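Careers > Grulton > Robot software

Planner/Controls Developer, Valderrama cell

Two arms, four bins, one steel tray. Your code decides which goes where.

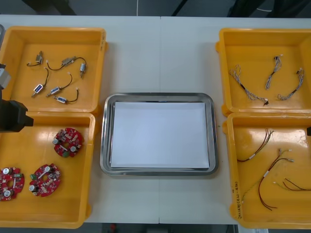

Kestov: "Wires are where planners go to sulk. Bring patience."

You'd inherit 2090 open tickets — most of them polite. Harnesses and boards share a tray, so grasp ranking matters.

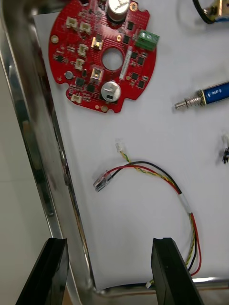 What we're after

Solid C++, tidy logs and strong views on wrist cameras. Apply by Sunday.

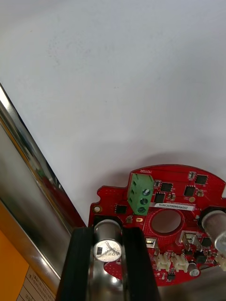

Round red board, seen from the wrist.

267 shares · 60 comments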